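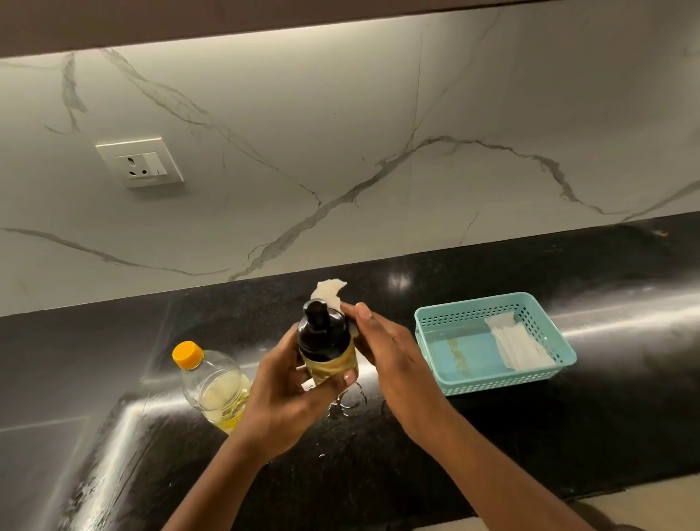 *Head cam, wipe task, pump bottle over the counter.*

**kao_39** (September)
Student project, bimanual wiping. The policy loses the bottle once the tissue covers its side. 200 demos, 70 of them with the pump bottle. Would a wrist cam help?

**lerkcombe**
Glare first. That black granite throws bright streaks from the light strip. Lower the exposure and retrain.

**gdoolan**
Disagree. Occlusion by the right hand is the problem, and exposure won't fix it. Add the wrist cam.

**lerkcombe**
Then test both. 27 held-out demos, same seed.

**kao_39**
OK. Exposure run goes first, the wrist mount isn't printed yet.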